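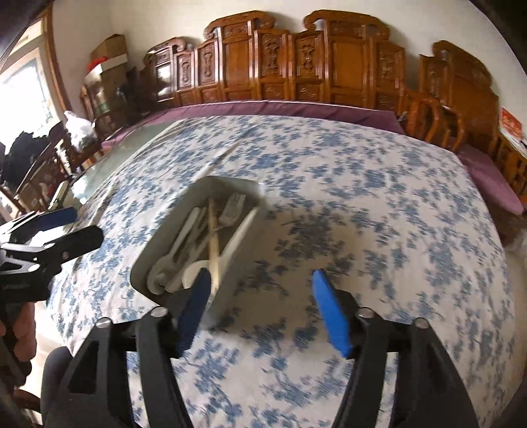 **4.2 Slip during tray handling.** The most common fault in the cutlery task was loss of contact at one pad while the tray was being moved. Both pads report closure through the same joint reading, so the logger can't tell a two-sided hold from a push. In Figure 3a the left pad presses against the near edge of the tray and the right one stands just clear of it, over the cloth. Frames like this were logged as "held."

We found the error in January, when Su replayed the Istell recordings by hand.

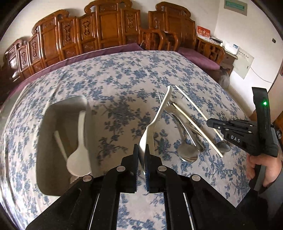
**Figure 3.** (a) Tray contact. (b) Spoon grasp.

Single-item grasps failed in another way. The policy trained on these recordings closed at the right place but let long items turn in the jaws. The serving spoon in Figure 3b is clamped on edge with the bowl down, leaving the long handle slanting up above the other cutlery. We now label such holds separately and leave them out of training.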